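Desk Supplies Sorter / Packer, part time, Parnora

Posted in: Jobs > Part time > Warehouse and light work
Location: Parnora, 2nd floor, Woldemariam Building, room 406
Reply by: end of October

Need people to sort and pack used desk supplies. Starting right away if you can. Mornings, 8 to noon, a few afternoon slots too if mornings dont work.

What we do: Parnora takes in office leftovers when companies move or shut down, cleans them up, boxes them in sets and sends them to schools and community centers out in Tedimthorpe and the Starnholm area. Markers mostly. Pens, scissors, rulers, staplers, the odd lamp. Last school year we sent out 2,778 sets. This year wants to be more, the shelves are full and we are behind.

The work:

Test every marker on scrap paper. One line, cap back on till it clicks. Dried out ones go in the gray bin.
Match loose caps to markers. Slower than it sounds. Pink and orange get mixed up all the time, check in daylight if not sure.
Wipe down scissors, check the blades close all the way. Tape gunk comes off with the orange cleaner under the sink.
Fill the clear boxes. Standard set is four writing things, mixed colors, at least one of them black. Scissors go in last, points down, only in the bigger boxes.
Close lid, check hinge, label, stack. Broken hinge, box goes back to the shelf by the door.
Lamps: look over the cord and plug, shade off for packing, shade and base wrapped seperately. Do not test a lamp with a damaged cord. Put it aside with a note.

You:

Good hands, decent eyesight for color, ok with doing the same thing for a couple hours. Can lift a full carton. No experience needed, we show you everything the first morning. Students fine. Retired fine. If you have done craft room or classroom setup before, say so, we could use someone to help redo the set list.

Pay: hourly, same rate for everyone, paid every two weeks. Short break mid morning, coffee is on us. Bus stops right out front. Parking in back but it fills up by 8.

Please don't bring your own supplies to donate on your first day, there is a separate drop off for that on the ground floor and it makes a mess of our counts.

How the table usually goes: open box toward the back, scissors and loose markers in front of it where you can reach, lamp off in the corner. 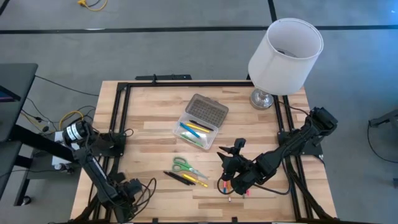 Can I ask about the caps, because I did a few weeks of this in spring and we threw away a lot of good markers just for a missing cap. Is there a spare cap jar now? Also the hinged boxes were a pain to close if the pens lay crooked. Otherwise nice work, would come back. – Tilly

Reply from Parnora: Yes, jar is on the windowsill now, all colors. Turn the pens so they lie flat before you close, that fixes most of it. Send us a note if you want your old slot.

To apply: short email or come by room 406 any morning before noon. Tell us which hours, when you can start, and a phone number. No resume needed. Please put "sorting" in the subject line, we get a lot of mail for the other openings. First 200 sets go out at the end of the month so sooner is better.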